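The Tustness Protocol

Morena Leone read the consent form twice. Tejada Clinic wanted 13 patients for Ilteo, a powder sold by mail as a cure for failing kidneys, and it had 12. Her creatinine had doubled since January. Dialysis was scheduled.
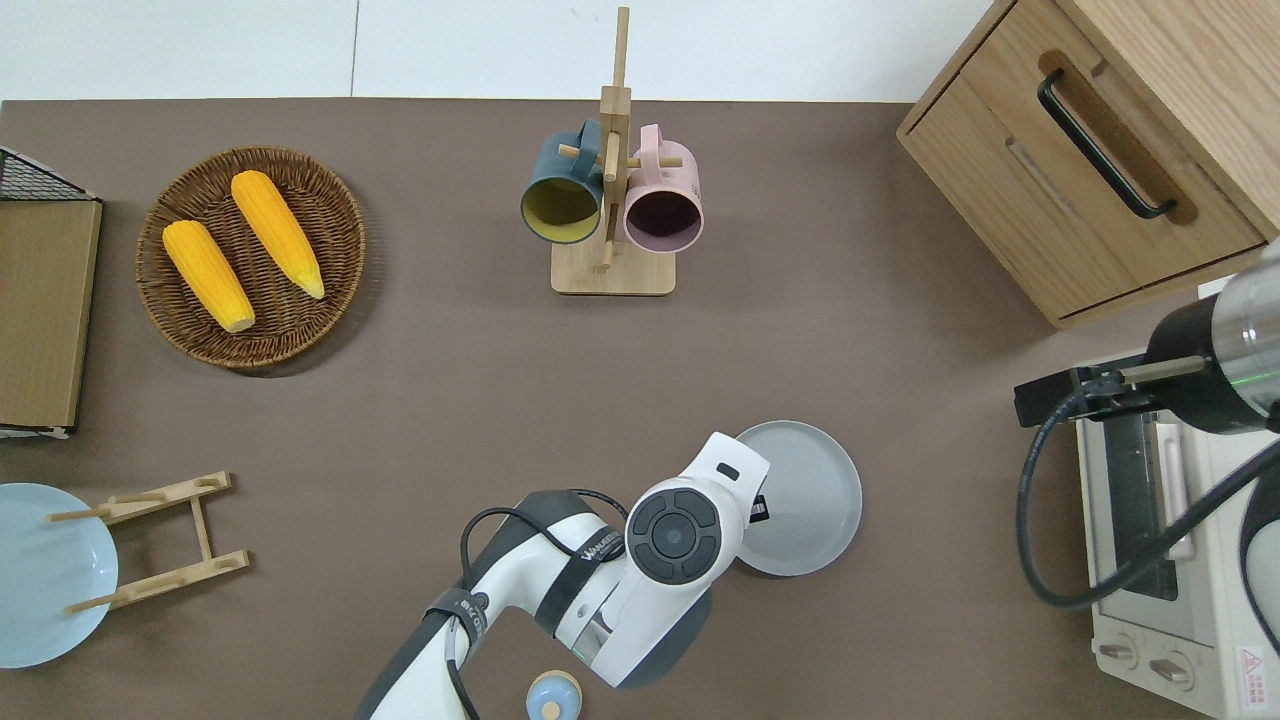
Two corn cobs in a wicker basket.

The dose was 885 milligrams, taken with water at 5 a.m. The review board had met once, for three minutes. Its chair, Dr. Brolari, also held the patent – page 3, small type.
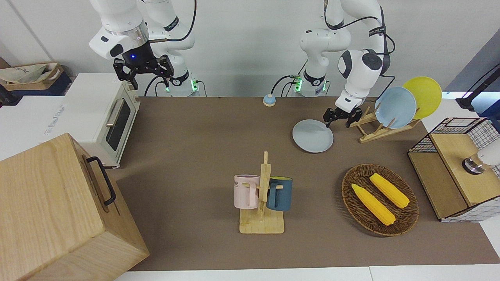

She entered each dose in a ruled notebook: time, weight, blood pressure, urine volume. In the second week the pressure rose. She reported it. The form came back stamped "expected," with no signature.

She asked for the Tustness data, the earlier trial on which the protocol was based. The clinic mailed her a summary with the deaths column removed. The page numbers still counted it.
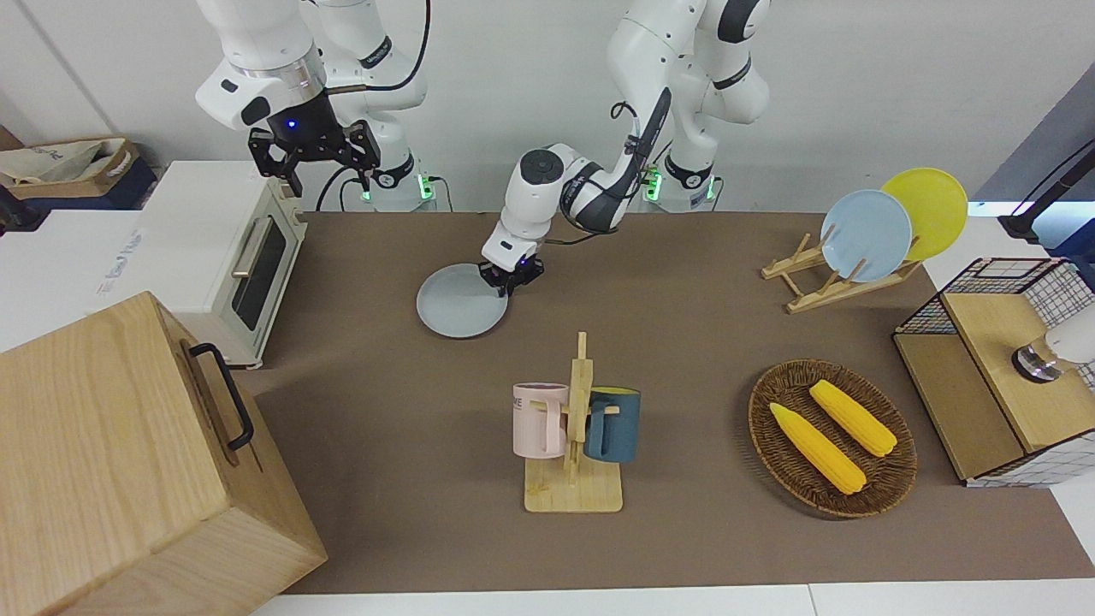 Brolari told her over the phone that withdrawal was her right, that the deposit was not refundable, and that patients who stopped early tended to do poorly.

"Send me the column," she said, and wrote down the time of the call.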